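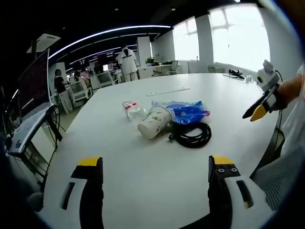
阅读时间：6分钟

办公室里的那张公共桌子，大概是世上最没有脾气的家具了。谁都可以往上放东西，谁走的时候都觉得那东西不是自己的。我写这篇稿子的那阵子正值十月，隔三差五去朋友的公司蹭座位，看得最久的就是一张白色的椭圆形大桌子。桌子中间躺着一只白底带绿色小花纹的杯子，是真的躺着，杯底朝外歪向一边；旁边一瓶贴着红白标签的透明塑料水瓶，也躺着；再过去是一只揉皱了的蓝白塑料袋，还有一卷松松绕起来的黑色线缆。看着看着，我竟然生出一点亲切来，因为我家的餐桌差不多也是这个样子。

带我进门的是Rawan Karam，她管行政，也管大家的零食，说话总是慢悠悠的。我问她桌上的东西归谁，她想了好一会儿，说：“杯子大概是有主的，袋子嘛，袋子从来没有主。”她在上一家公司Flellach待过六年，那边的做法是下班前一律清空，没人认领的统统进纸箱，箱子满了就发一封邮件。“邮件发出去，大家都来围观，围观完了又都回去了。”她说着自己先笑起来。

我后来专门去请教过Hanan Srour。她替人整理屋子和办公室，工作室叫Skilska，开在一条卖五金的小街上，楼梯很窄，进门要换鞋。我原以为她会劝我买收纳盒，结果她先给我倒了茶，又问我桌上的东西最常停在什么地方。我说中间。她点点头，说大桌子都这样，手一伸，东西就落在中间了，靠边的地方反而要留给胳膊和笔记本。她的办法很朴素：在桌子的一头放一只浅托盘，杯子、水瓶这类要拿走的东西都往那里归，托盘装不下了，就该有人起身去一趟茶水间。

线缆是另一门学问。Hanan不喜欢把线绕得太紧，说绕在手掌上几圈，顺着它原来的弯儿走，再用一小段布带松松一扣就好。布带上写个名字，写用途也行，“投影”“充电”，两个字足够。我回家照做，把抽屉里的线全倒在地板上，蹲了整整一个下午（膝盖第二天还在抗议！），理出七根，其中三根怎么也想不起是给什么东西用的。按她的规矩，想不起来的先装进信封，写上月份，过了冬天还没人找，就送去回收。

说到塑料袋，我要替它讲句好话。揉成一团的袋子看着最乱，收起来却最容易：摊平，挤掉空气，对折两次，再从底下往上叠成一个小三角，塞进抽屉角落里，下回买橘子正好用得上。我母亲叠了一辈子，叠得方方正正，我至今叠得像个饺子，也照样能用。

公司里的Nabil Rizk对整理这件事有些保留。他在远一点的白色工位上办公，桌面干净得很，却特别维护那张椭圆桌。他说公用的桌子要是收得太干净，大家经过时就不好意思坐下来了，放一只杯子、一瓶水，倒像是有人刚走开，一会儿还要回来。我觉得他说得有道理，Rawan听了直摇头，说那请你先把杯子扶起来。

那天傍晚我留得晚了些，跟Rawan一起收桌子。杯子拿去洗，瓶子拧紧盖子立在托盘里，袋子叠好，线绕好扣上布带，她在布带上写了“公用”两个字，想了想，又添了个问号。全部弄完，茶还没凉。我们就在桌边坐下来，她从抽屉里摸出一包芝麻饼干，撕开，碎屑落了一桌子。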